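Support Request: Daily Sodium Total Incorrect in Patient Food Diary
Status: Resolved
Submitted by: Hashini Akanda, Outpatient Nutrition
Assigned to: Ekow Gyamfi, Application Support

Issue reported
Two patients following a low-sodium meal plan informed the clinic that the Iltero food diary showed a daily sodium total far below the sum of their meals. In one case, a bowl of canned lentil soup was recorded as containing 2 mg of sodium. Both patients had received messages stating that they were within their daily goal. The department requests a correction before the January group class.

First response
The entry was reproduced on a test account. Foods selected from the search list were totaled correctly. Foods entered by hand from a package label were not. The patient may choose grams or milligrams when typing a value, and the diary saved the number without converting it. The soup had been entered as 2 g.

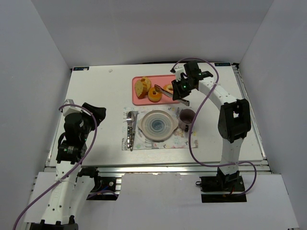 Until a correction is in place, dietitians are asked to review all hand-entered foods before giving advice on salt intake. Patients should be told to enter sodium in milligrams only. Goal messages have been turned off for the affected meal plan.

Update
Asanka Bhuiyan corrected the conversion step. Values entered in grams are now multiplied by 1000 before they are saved. A review of past diaries found 22 incorrect entries belonging to 11 patients. These entries were corrected, and the daily totals were recalculated.

Follow-up
Ms. Akanda confirmed that the totals match the printed meal records. Each affected patient has been contacted by the clinic. Goal messages were turned on again at 4:15 p.m. The handout on reading food labels will be revised under a separate request assigned to Karthik Ekanayake.

Ticket closed by E. Gyamfi.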